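Clearing a play mat off the bed in 7 minutes

By Isla Ritchie. Written up fast on a Friday, dinner is on, sorry in advance. 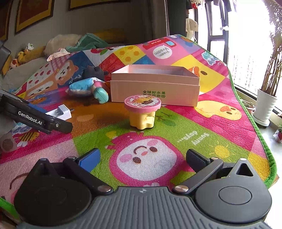

What you need

One cardboard box, any sort. Ours is pale pink and used to have fruit in it I think, going by the writing. Sturdy, has a lid, was free.
A small tub with a lid for the fiddly bits. The yellow one with the pink lid is our current one.
A bag or basket for soft toys.
A damp cloth.
Somewhere flat to put the mat afterwards. Floor is fine.

That's the lot. Don't go and buy storage. I bought a set of Tosix stacking drawers last year and they hold nothing bigger than a crayon. They now live in the shed.

Why the mat is on the bed at all

Small bedroom, cold floor, toddler who likes ducks. The mat goes over the bed in the afternoon and has to be off again by bath time. If you've got a proper playroom you can still use most of this, just skip step 6.

Step 1. Chargers and wires first

Before any toys. Anything with a plug or pins comes off the mat and goes up high – top of the wardrobe, high shelf, wherever small hands can't get. Chargers creep onto beds, they just do. One knee on the pins and you'll remember it. Check under the pillows too.

Step 2. Empty the box

Don't skip this. Tip it out even if it looks empty. There's always a raisin. Take the lid right off and either slide it underneath the box or nest the box into it, so it's not wandering round the room while you work. Wipe the inside if it's grubby. Cardboard, so barely damp, not wet.

Step 3. Soft things

Plush toys and anything puffy or padded go in the bag. Big ones at the bottom. Quick look at each one as it goes in:

sticky – wash pile
seam going – mending pile (be realistic, mine is now 2 years old)
fine – bag

Figures with soft bodies and harder heads go in head down, otherwise they topple over and take everything else with them. If it has batteries, switch it off. You will thank me at 3am.

Step 4. Little bits into the tub

Beads, tiny plates, pretend food, the odd jigsaw piece. Lid on properly, press all the way round the edge. Then turn it over once over the mat, not over the carpet, to see if the lid holds. If it comes off you've only lost ten seconds.

Anything small enough to swallow doesn't go in the tub at all if you've got a baby about. Separate jar, kitchen cupboard.

Step 5. Fill the box

Hard toys now. Cars, blocks, books. Flat things down the sides, lumpy things in the middle, the tub on top so it's easy to find tommorow. Stop when it's level with the rim. If the lid won't sit flat it's too full, take something out. Don't push. Cardboard corners split and then you're looking for tape.

Step 6. Mat off the bed

Pick up the two corners nearest you and walk them to the far side, so any crumbs end up in the fold. Carry it to the bath or the back door and shake. Then lay it on the floor and wipe it.

For wiping: warm water, tiny drop of washing up liquid, cloth well wrung out. Do the pale bits of the pattern first as they show the dirt. White circles and faces are the worst. Run the cloth along the piped edge as well, fluff collects there. Let it dry flat before you fold it or it'll smell.

I tried an Arai wipe-clean spray on our old mat and it left it tacky. Might have been the mat. Back to washing up liquid.

Step 7. Fold or roll

Thin fabric mat – fold in half, then in half again, pattern inside.
Padded mat – roll it, loosely. Tight folds leave creases that never come out.

Slide it under the bed or behind the door. Done.

If you've only got 2 minutes

Steps 1 and 4 only. Then put the box and the bag on the floor, bundle the rest in the mat and put the whole lot in the corner. It isn't tidy but you can get into bed.

Questions people have sent

How big should the box be? Ours is small on purpose. Small box, fewer toys out. The big crate we had before held 39 toys (yes I counted, once) and all of them came out every single day.

Can I use a plastic one? Course. The Kelo ones with clip lids are ok but noisy. Cardboard is quieter when it gets dropped down the stairs.

Where do I get free boxes? Greengrocers. The one on Drinbridge market gives them away at closing time if you ask nicley. Check for staples before you let a child near it.

Does the toddler help? With step 3, yes. Step 6, god no.

Right, pasta's boiling over. Washing soft toys is the next one, will put it up when I've got through the sticky pile.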